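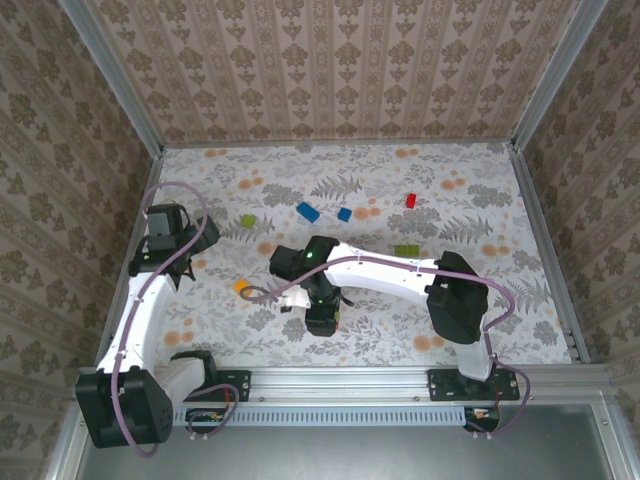

Toy bricks on a fern-print mat.

Home | Kitchen | Laundry | Kids' Rooms | Workshop | Ask Us

Small building bricks: washing, sorting and picking up

Bricks get everywhere, and most of the trouble comes from the floor they are used on. A flat mat with a light print is easier to work with than carpet. Red and blue show up well against a pale background. Green can get lost if the mat has dark leaves on it, so look for a print in gray or another soft color.

Keep the mat for bricks only. Shake it outdoors before you roll it up, and roll it with the print facing in so the top stays clean. If it will not lie flat the next time, roll it the other way for a few minutes. A foam mat can be wiped with a cloth and a drop of dish soap. Fabric ones go in the machine on cold, but check the label first, as some have a rubber back that cracks in the dryer.

Washing bricks

Plain plastic bricks can be washed by hand in lukewarm water. Keep it under 104 degrees Fahrenheit. Hotter water can warp them, and then they no longer grip. Put them in a mesh laundry bag, swish the bag in a sink of soapy water for a few minutes and rinse twice. For dirt between the studs use an old toothbrush. Anything with a motor, a battery or a sticker stays out of the sink – wipe those with a damp cloth.

Dry them on a towel, studs down, overnight. Water sits inside the hollow underside and will smell if you box them too early. Do not use a hair dryer.

Sorting

Sort by size before color. A child looking for a small square brick can spot the color quickly, but a small brick under a pile of long ones takes forever to find. Shallow boxes work better than deep ones. We used a deep Vimer tub for years and everything good was at the bottom.

Ineke Dijkstra wrote in to say she keeps 100 bricks out and the rest in the closet, and swaps them every February and again after summer. Her kids build more with fewer.

Picking up

A dustpan with a wide lip is faster than hands. For a big spill, lay a flat sheet down before play starts and lift it by the corners.

To find strays under the couch, put a thin stocking over the vacuum hose and hold it with a rubber band. The brick stops at the stocking – switch off over the box and it drops in.

Stuck bricks: two thin plates pressed together come apart if you put a larger brick on top and another underneath, then rock them. Please do not use teeth or a kitchen knife. Both leave marks.

Next: getting modeling clay out of a rug

Contact | Copyright Pledier Home Pages | Back to top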